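The February trip to Vistumholm was my turn to pick, so we went to the open day at the old Holovko knitting mill. I've wanted to see inside since I found one of their cardigans in a charity shop and wore it until the elbows went. Doors opened at ten and I was there at quarter to, clutching a flask.

You come in through the yard, get a paper wristband, and then you're more or less left to wander until your tour is called. 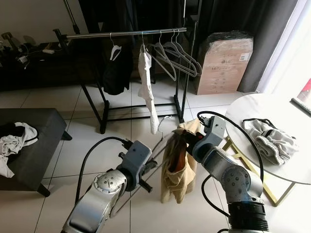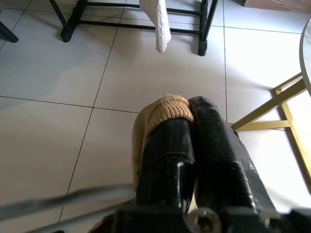

Beige knitwear and pale floor tiles. I do love a beige.

My group had 20 people in it, led by Ashraful Nanayakkara, who started at Holovko as a school leaver and has done nearly every job in the building. He took us first to the yarn store, which smells of sheep and cardboard in the nicest possible way. The cones are stacked by dye batch and you mustn't mix batches, even if the colours look the same to you - they'll look different on a body in daylight, he said, and the customer will send it back.

Then the knitting floor. Goodness, the noise! We were given foam earplugs and I still came out humming. The oldest machines were made by a firm called Zoltport, long gone, and spare parts have to be cut specially in a workshop down the road. A plain jumper back takes 32 minutes on one of those. The newer ones are much quicker but Ashraful thinks the old ones make a better rib, and he passed round two cuffs so we could stretch them. I could feel a difference (the old one snapped back harder) although the woman next to me couldn't.

My favourite bit was linking, where the collar is joined to the body one loop at a time on a ring of tiny points. You hook every stitch on by eye. I had a go on a practice collar and dropped half of mine within a minute. It takes 2 years to get properly fast, apparently, and they have trouble finding people who want to learn.

Washing was last, all steam and slippery floors, and they only let us look in from the doorway. The jumpers go in stiff and a bit greasy and come out soft.

Lunch was soup and a cheese roll in the canteen, perfectly good, but get there before noon as the queue was out of the door by the time I sat down. The seconds shop is run under their other label, Resemis, and had 400 pieces out on rails when it opened. I bought a green tank top with a wobbly hem and a bag of yarn ends for my sister.

Parking is on the field behind the mill, so take boots. The bus stops right outside and I'd do that next time.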